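Damp, board and the storage problem

Moved the last of the paper archive out of the garage on 7/29/21, so it seems a good time to write up what I learned about keeping documents in an unheated building.

Paper takes up moisture from the air until it balances with the humidity around it. Corrugated board does the same, only faster, and it loses stiffness as it does so. A stack that stood up well in June can sag by winter with nothing extra put on top. The bottom box goes first, usually at the corners, where most of the load is carried.

I had been using plain single-wall boxes from Kestetti. They are cheap and fold flat. The flaps are the weak point — once creased the wrong way they never close square again, and dust gets in.

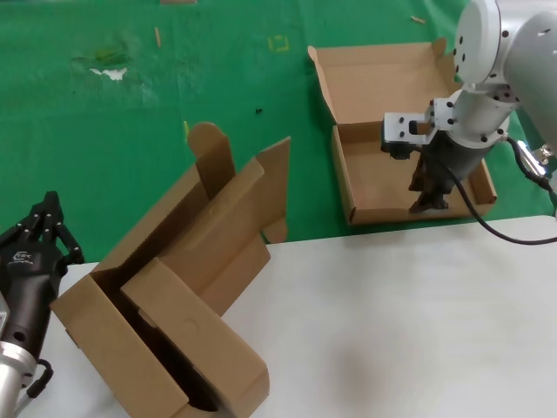

Yupin Chareonsuk wrote after my last post to say that the box matters less than the floor under it, and that a pallet with an air gap did more for her files than any change of board. I have since raised everything by 50 mm on battens. The lowest layer now feels much the same as the rest.

Silica gel I would not bother with in a building that leaks air. I put 4 sachets in each of two boxes and left a third without. By the end of the trial I could find no difference between them. In a sealed plastic crate the sums are different, but then any damp already in the paper is shut in with it. Dry the paper indoors first.

For labels, use pencil on the short side. The adhesive ones from Noiphan came off in the first winter.
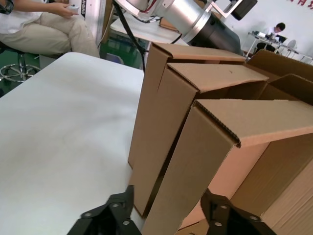 One reader asks whether double-wall board is worth the extra money. For stacks of two, no. For three or more, yes, though I would sooner put up shelves and stop stacking. The Jonden unit I bought is 190 cm high and takes everything I have left, with the top shelf still free for the slide trays.

Next job is the hygrometer, which reads high and needs a salt test.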